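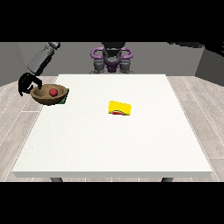

One hand on the bowl, sponge-like block still waiting. (Simulated robot, simulated kitchen chores.)

Search this blog Go

So can a robot do my dishes yet? I've been pestering my friend Shahram Zarei with that since February, and his answer is always "which dish?" Fair! A bowl with a ball in it is a decent start, but my sink has lasagna pans. I'd pay $400 tomorrow for something that just wiped the counter, and I'd even let it take 2 hours.

Last updated: March 2018

Recent posts
My Plenov vacuum vs. the rug
7 chores I'd hand over first
A weekend in Zurbridge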